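How Do You Teach a Robot? You Show It!

Have you ever tried to teach a little kid to tie a shoe? You can talk and talk, but sooner or later you just grab the laces and say, "Watch me." Teaching a robot is a lot like that, and I get to do it for my job!

I work at a robot lab called Niston. Our practice robot is named Jolent, and it has one arm with two grippy fingers at the end (no thumb, poor thing). Jolent doesn't know what a drawer is, or a cup, or Tuesday homework. So I show it, and I have 2 ways to do that.

The first way is by hand. I hold the arm and push it along, kind of like a grown-up guiding your hand the first time you swing a bat. Motors in the arm go loose so it moves easily, and the computer remembers every bend.

The second way is by remote control, and this one's my favorite. I hold a controller, and when I move my hand left, the gripper moves left. I squeeze and the fingers close. It feels like a video game, except that my first try at anything is terrible. I once spent a whole morning learning to reach for a shelf!

Sometimes the robot I'm driving is only on a computer. We call that a simulation, and it's a pretend room with pretend walls and a pretend arm. If I bonk into something in there, I just start over and nothing gets broken. 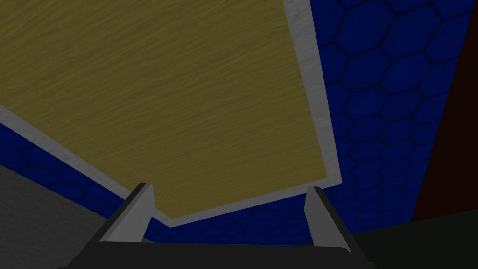
The tricky part is knowing where the fingers are pointing. When you look out from close to the gripper, things can seem huge or tilted, so I go slowly and keep checking. Then I do the same job again, a tiny bit differently. Last July I did 362 tries at one job, and my arm was so tired!

Why so many? Well, if you only ever saw one dog, you might think all dogs were brown. A robot needs lots of tries to look at too, so it can work out what to do when a cup is in a new spot.

Want to play robot at home? Ask a friend to close their eyes, then guide their hand to pick up a sock. Next, try it using only words. See which one takes longer!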